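How to Regrout a Kitchen Splashback Without Moving Out

By Osian Jarman
Last updated 12/7/22

Grout is the stuff between your tiles that used to be white. If yours is now the colour of strong tea, and a little of it drops into the toaster each time you shut a cupboard, you have probably scrubbed it already, and bought one of those pens that are meant to paint it back to new. I have bought the pen. The pen lasted until the first curry.

Regrouting is the proper fix. It needs very little skill and a great deal of patience, so I put it off for six years. I have now done three splashbacks: mine, my sister's, and one belonging to Ieuan Jenkins, who paid me in runner beans. What follows is the way I would do it if I had to do a fourth, and I would like it known that I am not offering.

Is it a job for you?

Tap the tiles with a knuckle first. A sound tile gives a dull click. A loose one sounds hollow, like knocking on a cheap door. One or two loose ones can be stuck back down as you go. If half the wall sounds hollow, the trouble is behind the tiles, and new grout on top is lipstick on a landslide.

Look at the bottom row as well. Where the wall meets the worktop there should be a line of flexible sealant. In a lot of kitchens there is grout there instead, with a crack running the full length of it. That crack lets water down the back of the units. If you find swollen board or black mould under there, sort that out before you start making things pretty.

If your house is old, find out what is behind the tiles and what they are stuck on with before you start grinding at anything. Some old boards and adhesives contain asbestos. If you can't find out, get it tested. I will make jokes about most things on this page but that isn't one of them.

What you need

A grout rake, which is a handle with a rough blade on it
Spare blades, at least two more than you think
A hand vacuum or a proper one with the thin nozzle
A dust mask that fits your face, and goggles
Masking tape and old sheets
Ready-mixed or powdered wall grout
A rubber grout float
Two buckets
A decent sponge with rounded corners
Sealant and a sealant gun for the bottom edge
Something to listen to

You can buy an electric tool for the raking. Nia Watkins lent me hers, a Vukine multi-tool with a carbide blade, and it went through the first line of grout beautifully and then through the corner of a tile with the same enthusiasm. If you have steady hands, use one. On small tiles I'd stick to the hand rake. It is slow and dull and it gives you plenty of warning before it does anything expensive.

Work out how much grout you need

The bag will have a chart on it. You find your tile size, your gap width and your tile depth, and it tells you how many kilos per square metre. Believe the chart. I did not, the first time, and bought one small tub for a wall of mosaic. Small tiles have far more gap for the same bit of wall, and the gap is the bit you are filling. My tub ran out to the left of the window at twenty past eight in the evening, and the second tub came from a different batch. You can see the join to this day if you stand where I stand to wash up.

Colour

Brilliant white looks marvellous for a month. For a kitchen I would go for a soft grey, or a beige if the tiles are brown or cream. If your tiles come in mixed shades, hold a sample stick against the middle shade. Matching the lightest one makes a grid, and matching the darkest turns the wall into a single brown lump from the doorway.

Put a sample on the wall and let it dry overnight before choosing. Wet grout is darker than dry grout, and I have seen grown adults ring a shop to complain about a colour that hadn't finished becoming itself.

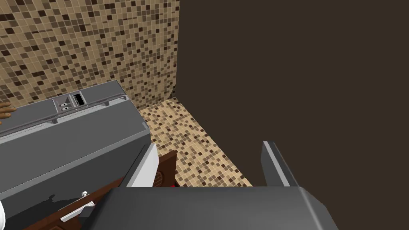 Mosaic in tan, cream and chocolate: hold the sample stick against the middle shades.

Getting the kitchen ready

Clear the worktop completely. "Completely" includes the bread bin, the fruit bowl and the pot of pens that don't work. Grout dust is fine enough to get into a sealed packet of biscuits, or so I told my family when the biscuits were gone.

Turn off the power to any sockets on the wall at the consumer unit, and check they are dead. Then loosen the faceplates a little so that you can rake behind the edges. If you aren't happy doing that, tape over them and work up to the edge with care.

Drape sheets over the hob, the sink and anything else with a gap in it. Pull freestanding appliances away from the wall if you can do it without dragging the floor up. Anything with a control panel deserves its own sheet, taped down. Dust gets behind a dial and then every turn of it makes a noise like somebody eating gravel. Our old Suletti cooker still does it, and I turn the knobs quickly to get it over with.

Close the door and put a rolled towel along the bottom. Open a window. Tell everyone in the house that the kettle has moved, and tell them where. You will be asked anyway.

Raking out

Start in a corner nobody looks at, behind where the microwave goes if you have such a place. Hold the rake at a low angle and pull it towards you along the gap in short strokes. Don't push down hard. Let the blade do the scratching and keep it off the edges of the tile.

You are after a depth of 2 mm at the very least, and deeper if it comes out easily. Anything shallower and the new grout has nothing to hold on to, and it will flake off in the sort of long curl that would be satisfying if you hadn't paid for it.

Do all the level lines first and then all the upright ones. Swap the blade when it starts to skate. On a mosaic wall this part takes an age. I timed mine, out of spite, at 31 hours spread over two weeks, and that was for a wall you could cover with a single bedsheet. Ifor Wogan, who tiled for a living and is free with his opinions, reckons he could have done it in a day. He was invited to.

When a tile pops off, put it in a saucer. Scrape the old adhesive off its back and off the wall, and stick it back on with fresh adhesive. Let it set for as long as the tub tells you before you grout near it.

Cleaning the gaps

Vacuum the whole wall from the top down, brush the gaps with a dry paintbrush, and vacuum it again. Then wipe it over with a damp sponge and a drop of sugar soap, rinse, and leave it overnight. Years of frying leave a film on the wall and grout won't stick to it.

Mixing

If you're using powder, put the water in the bucket first and add the powder to it. Stir slowly by hand until it looks like thick yoghurt. Leave it alone for five minutes, then stir again. Mix only what you can use in half an hour. After that it stiffens in the bucket, and adding more water to loosen it makes it weak and patchy. Throw it away. Do not throw it down the sink, unless you'd like to read my next page, which is about drains.

Putting it on

Scoop some on to the float. Hold the float at a slant and drag it across the tiles on the diagonal, pressing the grout firmly into the gaps. Go over each patch from both directions. Then hold the float nearly upright and scrape off the extra. Working on the diagonal stops the edge of the float dipping into the gaps and digging out what you've just put in.

Do a patch no bigger than a tea tray. Then the next one.

Leave out the bottom line where the wall meets the worktop, and the inside corners too. Those want sealant, because walls and worktops move about and grout can't bend.

Wiping down

Wait until the grout has gone from shiny to dull. With most brands that is fifteen to thirty minutes, less in a hot kitchen. Wring your sponge out until it is barely damp and wipe lightly across the tiles. Rinse it in the first bucket, then again in the second, and turn to a clean side for every wipe. A wet sponge washes the colour out of the grout and leaves you with pale streaks.

There will be a cloudy film the next morning. Buff it off with a dry cloth. If you leave it a week it sets like enamel and you'll need a special remover, plus an evening you had other plans for.

Sealing the bottom edge

Give the grout a full day. Run masking tape along the wall and along the worktop, leaving an even gap between. Pipe in the sealant in one go, smooth it with a wet finger or a shaping tool, and peel the tape off while it is still soft. Keep water off it until the next day.

Questions I get asked

Can I go over the old grout? You can, and it will look lovely until September.

Do I need to seal the grout itself? Behind a hob, I would. The liquid goes on with a small brush. Let it soak in, then wipe any off the tiles before it dries. Some newer grouts say they don't need it, so read the bag.

What does it cost? I spent a good deal less than Morris, my neighbour, who got a man in and was charged 229 pounds. His took two days and looks better than mine. He hasn't mentioned it more than once a week.

How long before I can cook? A day for anything gentle. Leave it three before you fry.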